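We use cookies to keep you signed in. Accept / Manage

Open day at the Soriano lab in Vurnavville: my write-up
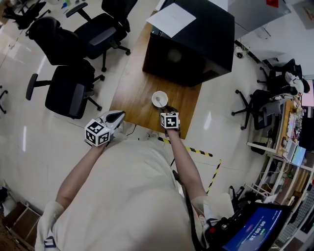

tinbadger wrote:
I finally made it over, 45 minutes on the bus each way, and I had such a good time! They let visitors try the hand-held grippers, one in each hand, and I went in thinking I'd be a natural (I've been pouring coffee for a living for years). Well, no. Getting hold of a teaspoon with those jaws is like eating peas in mittens. The lady showing us round, Bláthnaid Keane, was so patient with me, and she said they want 2000 goes at the little table jobs before they teach the robot anything.

Gitasden_Lou wrote:
Lovely write-up, but I came away a bit flat. I went to see a robot and mostly watched people move cups. For a demonstration day I'd want the machine doing the work.

tinbadger wrote:
Fair enough, Lou, though I liked seeing that side of it. The marker cubes on top of the grippers are how they follow where your hands go, or so I understood it.

oldvalve wrote:
I'm with Lou. In February they had Sivia, the arm, running for the school groups and it was far more fun, even if it dropped things.

Gitasden_Lou wrote:
Now that I would have paid for!

Last updated: 16 June 2022

Comments (2)

marrowfat: Is it all right for kids? Mine are 2 and nine.
penny_k: The older one would love it, I'd leave the little one with Grandma.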